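Round bedside table with a phone on it — how do I tidy the cords?
Fernanda Cardoso, 29th July
The desk phone sits on top and its curly cord goes everywhere.

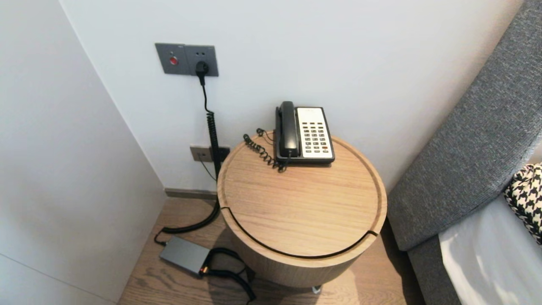 I'd love the drawer to be usable too, but it's full of odds and ends.
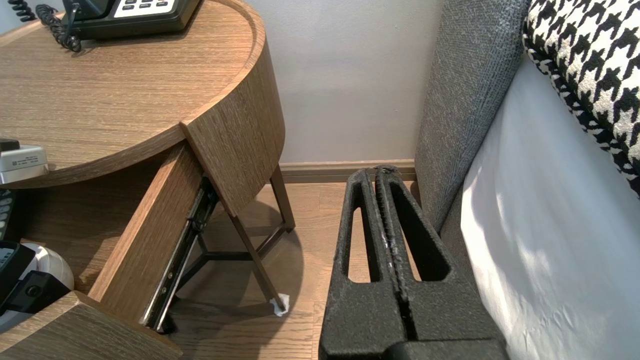 Would a clip do it, or do I need a box for the adapter on the floor? 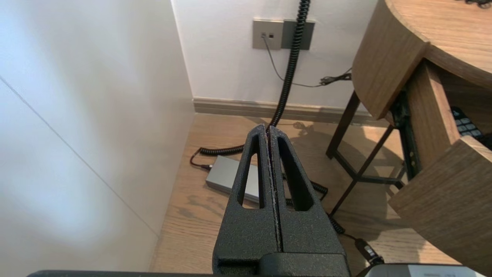
Eleri Griffiths
Stick-on clips down the wall! I got 2 from Tilluter and they've held since September.

Irfan Janjua
Empty the drawer first.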